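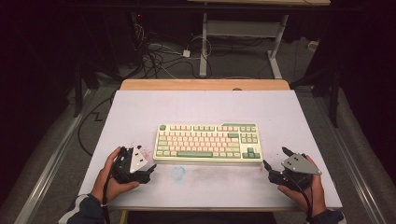
Chapter 4: Noise in Shared Workplaces

4.1 Scope of the chapter

Open-plan offices are seldom loud enough to damage hearing. The usual complaint concerns distraction, and it arises at levels well below those dealt with in Chapter 3. This chapter treats intermittent sources of low energy: speech, footfall, door hardware and keying. Ventilation noise is covered separately in Chapter 5.

4.2 Level and character

An A-weighted equivalent level averages energy over the measurement period. A background of 45 dB(A) may be judged acceptable by most occupants, yet brief impulses that barely alter the average can draw repeated complaints. Both the equivalent level and the maximum level should therefore be recorded.

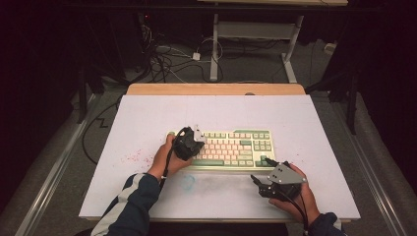 Figure 4.1 Compact mechanical keyboard with pink and mint-green keys.

Keying noise has two paths. The airborne component radiates directly from the switch and keycap. The structure-borne component passes through the case into the desk, which may act as a sounding board – thin, undamped tops are the worst in this respect. A felt mat treats only the second path.

4.3 The Cerkatcombe survey

Khasawneh surveyed 232 workstations across 24 offices in Cerkatcombe. Annoyance ratings followed the intelligibility of neighbouring speech more closely than overall level. Keying was ranked third, behind telephone calls.

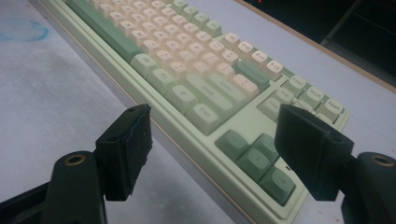
Figure 4.2 Function keys F9 to F12 and adjoining keys.

Key terms: equivalent level, impulse, structure-borne sound, masking.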